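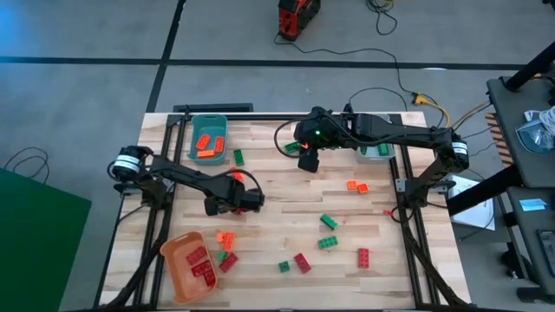 4 Sorting bricks by colour

This section covers the sorting of loose building bricks into the colour bins of the Tunder brick set. Read section 3 (Unpacking and first wash) before you begin. Storage of the filled bins is dealt with in section 5.

4.1 What you need

One flat table with a clear top. A plain wooden top is suitable. Patterned cloths make small bricks hard to find and should be taken off first.

Three bins: teal, pale grey-green and salmon-orange. If a bin has been lost, single bins can be ordered from Lopes under the name "Diser bin, small".

The bricks to be sorted, up to 300 for each round of work. Larger collections should be split into batches.

Note: The bins hold bricks by colour group. The colour of the bin is a guide only and does not match every brick that goes into it.

4.2 Bin allocation

Teal bin: orange bricks
Pale grey-green bin: green bricks, light and dark
Salmon-orange bin: red bricks

Bricks in any other colour are not covered by this allocation. Set them aside in a bag or box until the three main groups are finished.

The allocation may be changed to suit the household or classroom. If it is changed, write the new allocation on the card supplied and keep the card with the set. Do not change the allocation part way through a batch.

4.3 Setting out the table

1. Stand the table on a hard, level floor. On a carpet, check that it does not rock.

2. Wipe the top and let it dry.

3. Place the teal bin at the upper left and the pale grey-green bin at the upper right, as seen from the working side.

4. Place the salmon-orange bin at the lower left. It may be turned at a slight angle if this makes it easier to reach.

5. Leave the centre of the table free. This is the sorting area.

6. Tip out a small number of bricks at a time. Spread them until no brick lies on top of another.

Caution: Do not tip a full batch on to the table at once. Bricks that roll or slide off the edge are a slip hazard on a bare floor – concrete and tile in particular.

4.4 Sorting

1. Start with the colour that has the most bricks in the sorting area.

2. Pick up one brick at a time and place it in its bin. Bricks should be lowered in, as dropping them from a height may cause them to bounce out.

3. When the first colour is finished, go on to the second, then the third.

4. Check close to the outer walls of each bin. Small bricks often collect there and are missed, above all when the bin is nearly the same colour as the brick.

5. Separate any bricks that are joined together before placing them. If they are of the same colour, they may be left joined.

6. Tip out the next group of bricks and repeat from step 1 until the batch is finished.

Note: Orange and red bricks are easily confused under warm lamps. Where there is doubt, hold the brick against one that has already been sorted. Daylight or a cool white lamp gives the best result.

Note: Dark green bricks may look black in poor light. Check them before putting them with the other colours.

4.5 Checking the bins

1. Look into each bin from above. With a shallow layer of bricks, a wrong colour can be seen at once.

2. If the bin is more than half full, tip it gently from side to side so that the lower bricks come into view.

3. Take out any wrong brick and return it to the sorting area, then place it as in 4.4.

4. If a count is kept, enter it on the card. The Zastis starter pack holds 27 bricks and can be checked in a few minutes. Larger packs are best counted as they are sorted.

4.6 Care of the bins

Wash the bins by hand in warm water with a little washing-up liquid. Rinse and dry them fully before use. Do not use scouring pads, which scratch the inner walls and trap dirt.

Lift the bins with both hands when full. The slot in the rim of the teal bin is meant for carrying light loads only.

Caution: Small parts. Keep loose bricks away from children under 3 – this includes bricks set aside in bags and bricks left on the table between batches.

4.7 Common faults

Bin slides on the table: the base or the table top is damp. Dry both.

Bricks stick together after washing: water is held between them. Pull them apart and dry them on a towel overnight.

Bin rocks when empty: the base has warped through heat. Replace the bin.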